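Action Items in Local Council Minutes: Recording, Assignment and Closure
Project Report, Local Government Practice
Nerys Prothero, Kwok-wai Lai, Thaddäus Schnyder, Dalva Evangelista
Project adviser: Rosaura Cuadros
Submitted 2025-05-01

1. Background

Council minutes record what was decided. They also record, less consistently, what someone agreed to do as a result. In Zemcombe the second type of entry is called an action item. It may be a request for a quote from a contractor, a letter to the county, a repair to a footpath or a report back at a later meeting. The town code requires that motions and votes be entered in the minutes. It doesn't say how action items are to be entered, who is to hold them, or how they are to be closed.

This report examines how action items were written into the Zemcombe minutes and whether a reader with access only to the published record could find out what became of them. The project does not assess whether the council's decisions were good ones, and it makes no finding about the performance of any member or employee.

The question came out of an earlier class exercise on the Gudum drainage ditch. The ditch came up at several meetings in a row, each time with a note that the matter would be followed up. No entry states that it was closed. The ditch was later relined, according to the public works log, so the work was done and the minutes never caught up with it.

2. Source material

The source was the set of approved minutes posted on the town website, covering 4 council years. Draft minutes were left out, as were closed sessions, for which only a start and end time is published. Attachments were used when the minutes referred to them by title and the attachment was still online. Several links to attachments were dead. The clerk's office supplied most of the missing files on request.

The minutes were broken into numbered agenda items. Where one agenda item held several unrelated matters, as was common under "Other business," each matter was entered as its own line. The resulting data set has 2091 lines. 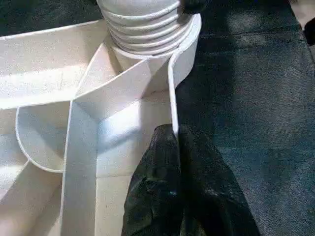
Each line was given a meeting identifier, an item number, a short title, the full text of the entry and a field for any earlier or later line dealing with the same matter. The linking field took the most labor of any part of the project. The same matter could appear under different titles from one meeting to the next. The Medeo Street crossing, for example, was listed as "crosswalk," "Medeo," "school route" and "state highway correspondence."

3. Method

3.1 Definition

An action item was defined as any statement in the minutes that a future act would be carried out by, or on behalf of, the council. The statement had to be specific enough that a reader could tell whether the act had been done. "Staff will obtain a second estimate for the roof" meets the definition. "The council will continue to monitor the situation" does not. Statements made by residents during public comment were not coded unless the council took them up.

3.2 Coding fields

For each action item, four fields were coded: the person or office responsible, the due date or meeting, the act itself, and the later entry that closed it. A field was marked present only when the text supplied it. Information that could be worked out from general knowledge of the town was not accepted. An entry stating that "the chair will write to the county" was coded as having a responsible person. An entry stating that "a letter will be sent" was not, even where the chair normally signs such letters.

3.3 Agreement between coders

All four authors coded the same 10 meetings before the main coding began. Disagreements were discussed line by line and the coding guide was revised. Most of them concerned the passive voice and the word "consider." The revised guide treats "will consider" as an action item only if a meeting is named at which the matter is to be considered. After the revision, the trial meetings were coded again from scratch and the earlier codes were thrown out.

The remaining meetings were split by council year. One author coded each year and a second author checked it. Unresolved lines went to the project adviser, whose reading was taken as final.

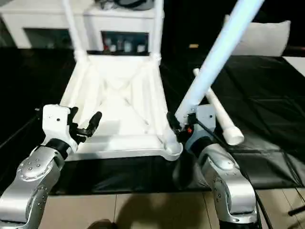
Figure 1. White plastic chair, inverted, showing the ribs under the seat.

4. Results

4.1 Frequency

Of the 2091 lines, 700 contained an action item under the definition in 3.1. This is close to one line in three. Items were unevenly spread across the agenda. Public works and property matters produced the most, and financial reports produced very few, as these were usually received without discussion. "Other business" produced a large share for its length, often in a single sentence at the end of the entry.

4.2 Responsible person

The responsible person or office was the field most often present. The usual form was an office title. Use of personal names went up in the later years, after a change in the minute template. Names made an item easier to follow during a member's term and harder to follow afterward. When a member left the council, open items under that name were rarely passed to anyone else in the text.

4.3 Due date

Due dates were uncommon. The phrase "for the next meeting" was accepted as a due date, and without it the field would have been nearly empty. Calendar dates appeared mainly where an outside deadline applied, such as a grant application or a state comment period. The council does not hold a regular meeting in August, and items marked "for the next meeting" in the last session before the break were the ones most likely to go unmentioned when meetings resumed.

4.4 Closure

Closure was the weakest field. Many items had no later entry of any kind. Others had a later entry that discussed the matter without saying whether the promised act had been done. The council's contract file shows that the Zürcher Hall heating survey was ordered and paid for. The minutes contain the action item to order it and, in a later year, a reference to "the survey findings." No entry between the two reports that the survey was received. 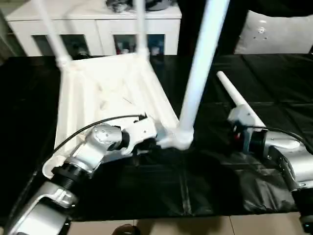

A missing closure entry is therefore weak evidence that the act was not done. For a small set of property items the minutes were compared with invoices and correspondence held by the clerk. In most of those cases the act had been completed and the completion had been reported by email or in conversation. The set was chosen for the ease of finding the paperwork and should not be taken as typical of the whole.

4.5 Effect of the template change

The later template has a right-hand column headed "Action." Where the column was used, the responsible person was nearly always present. Where an entry ran over onto a second page, the column was often left blank and the action stayed in the body text. The template has no space for a due date or for closure, and neither field improved after its adoption.

5. Discussion

The minutes work as a record of decisions and work poorly as a record of tasks. Both uses are legitimate, but they make different demands on the text. A decision is complete at the meeting where it is made. A task stays open across meetings and needs a fixed reference so that later entries can point back to it. Zemcombe item numbers restart at every meeting, which leaves the title as the only link, and titles vary.

Two options were discussed with the clerk's office. The first is a separate action log, kept as a running list and attached to each agenda packet. The second is a permanent number for each action item, placed in brackets after the text and repeated whenever the matter comes up. The log gives members a single page to review. The number costs less effort and keeps the information inside the approved minutes, where it is covered by the existing retention rules. The clerk's office preferred the number. It noted that an earlier log had lapsed when the employee who kept it changed jobs.

The authors did not agree on whether closed items should need a vote. Schnyder and Evangelista favored noting closures under the clerk's report without a vote. Prothero and Lai held that items involving spending should be closed by motion.
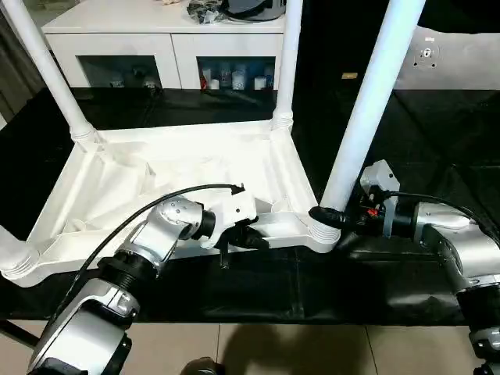 6. Limits of the study

The data set covers a single town, and the minutes were taken by two clerks with different habits. Some of the variation put down to the template may reflect the change of clerk, which took place in the same year. The two effects can't be separated with this material.

The linking field depends on the coders' reading of titles and on their growing familiarity with the town. Lines coded late in the project may be better linked than lines coded early. The first council year was checked a second time for this reason, and a few links were added.

Audio recordings exist for the most recent meetings but were not used.

7. Recommendations

Assign a permanent number to each action item when the draft minutes are prepared.

Add a due date line to the "Action" column, with "none set" entered where the council gives no date.

List open items held by a departing member in the minutes of that member's last meeting, with the name of the person taking them over.

Carry all open items from the last meeting before the summer break onto the first agenda after it.

8. Division of work

Prothero wrote the coding guide and sections 3 and 6. Lai built the data set and wrote section 2. Evangelista handled requests to the clerk's office and wrote section 5. Schnyder ran the counts and wrote section 4. Sections 1 and 7 were written jointly. The data set and the final coding guide are on file with the department office and can be borrowed on request.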